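Chapter 8
Bulk Containers and Mixed Small Parts

8.1 Scope of the chapter

The preceding chapters dealt with parts stored in fixed positions: racks, dividers, and molded trays in which each item has one place and one orientation. Many small items are never stored this way. They are dropped into an open container and remain wherever they come to rest. This chapter treats the container and its contents as a single system. Sections 8.2 and 8.3 cover the geometry and surface condition of metal bins. Sections 8.4 through 8.6 cover the contents: shape, finish, and the effect of mixing unlike parts.

Terms used in the chapter follow the Rutherford workshop manual (2014 revision). "Floor" means the bottom panel of the bin, "near wall" the wall on the operator's side, and "far wall" the wall opposite it. "Resting pose" means any orientation in which a part is stable without outside support.

8.2 Bin geometry

A bin with vertical walls makes full use of its footprint but is difficult to empty by hand, as parts lying against a wall can be approached from one side only. Sloped walls reduce the floor area for a given opening and return some parts toward the center. The slope need not be equal on all sides. The Clenero pattern, used for the worked problems at the end of this chapter, has a capacity of 2000 cubic inches when filled level with its lowest rim.

Small holes in the floor serve for drainage or for fasteners. Their diameter sets a lower limit on the size of part that may be stored in the bin without a liner.

8.3 Surface condition

A new metal surface reflects light in a fairly regular way. With use, sliding contact produces fine scratches, and the reflection becomes diffuse. Wear is seldom uniform, and one bin may show bright, scuffed, and dull areas on the same wall. Two consequences follow for visual inspection. First, a brightly colored part near a wall may produce a second patch of its own color on the metal, as with the red-orange block at the far wall in the figure. The patch is blurred and has no edges, and should not be counted as a part. Second, clear parts are seen mainly by their highlights and are easily confused with marks on the metal. 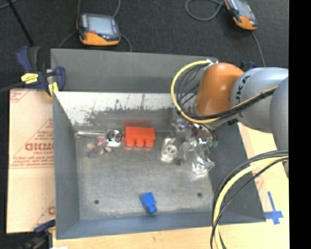 8.4 Resting poses of studded blocks

A toy building block is a convenient test part. Its body is close to a rectangular solid, and its studs break the symmetry. Consider a block with a single row of three studs. Placed on its base, it rests with the studs upward. Placed on a long side, it rests with the studs pointing horizontally. Placed with the studs downward, it rests on the stud tops, provided the floor is flat.

In a drop series carried out at Mesadbridge, one block was released 1000 times over a level floor and its final pose recorded. The results are tabulated in Section 8.6, together with those for the Sekik test block, which has a single stud.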